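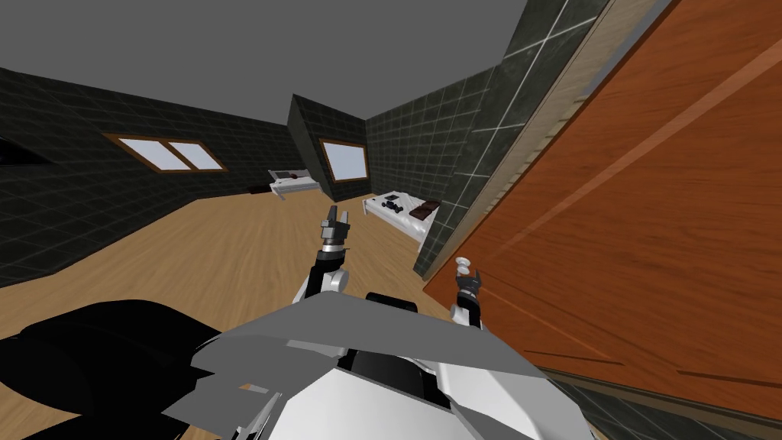
Chapter 6
Rules for Robots That Work in Rooms

A robot that works in a room built for people has to deal with whatever the builder left there. Doors are the usual starting point in this course, for the plain reason that a robot that can't manage a door can't get to most of its other work. A knob is a small target. The gripper has to close around it at the edge of a panel much larger than itself, and while one arm is busy there the other still has to be somewhere. With the second arm raised and its fingers open, there are two moving parts to keep track of, and any rule written only for the arm at the door has missed half of the machine.

Chapter 5 dealt with fixed arms behind guards. The rules there were fairly short, as the guard does most of the work. When the gate opens, the arm stops. In this chapter there is no gate. The robot moves through the same space as the people it serves, and the limits have to be carried in its programming, in its hardware and in the habits of the staff around it.

6.1 What counts as a rule

Three words get mixed up in this trade, and they are kept apart here.

A requirement is something you must do. It may come from law, from a contract or from the terms of a site licence. If you don't meet it, the robot doesn't run.

A standard is an agreed way of doing or measuring something. Some standards become requirements when a contract names them. Others are followed by choice.

Good practice is what experienced crews do whether or not it is written down. Much of it ends up in a standard after a few years. Some of it turns out to be local custom and is dropped.

When you read a site manual, mark each line with one of these three. Students are often surprised by how few lines are true requirements. The Pendard site manual, used in the exercises, has 139 numbered lines, and sorting them is your first task.

6.2 Simulation before site work

Every task in this chapter is to be run in simulation before it is tried on a real machine. The Wondum course rooms are modelled with plain surfaces and simple furniture, such as beds, windows, tiled walls and plank floors. The detail is enough for reach and clearance checks. It is not enough to tell you how hard a latch is to turn or how much a real door drags on its hinges.

The rule used at Chisholm, and adopted here, is that a door task must be completed 100 times in simulation without unplanned contact before it goes to the test bay. If the robot touches something it shouldn't, the count goes back to zero. Changing the program also puts it back to zero, even if the change is one line. Crews grumble about this, and the rule has stayed.

Record the following for each run:

Start position of the base and both arms
Which gripper takes the handle
Direction the door swings
Closest distance between any part of the robot and any wall, door or piece of furniture
Reason for stopping, if the run did not finish

The fourth item is the one most often filled in badly. "Any part of the robot" includes the body panels, the shoulders and the elbow of the arm that is not being used. A log that gives only the gripper distance will be sent back.

6.3 The idle arm

An arm with no job is still under power. Site rules differ on where it should be kept. Rurkley asks for it to be folded against the body before the other gripper closes on a handle. Chisholm allows it to be held out, provided its position is fixed for the whole task and is written in the log. Both are workable. Folding takes time on each door, and holding the arm out makes the robot wider in a doorway.

Whichever you choose, choose it before the run begins. The idle arm must not be moved to help partway through unless that move was part of the program that passed in simulation.

6.4 Speed and people

In the test bay, base speed near a door is held to 70 millimetres per second. The limit applies from the moment the gripper touches the handle until the whole body has cleared the frame. Section 6.5 sets out who may stand in the bay during a run, and where the stop button must be kept.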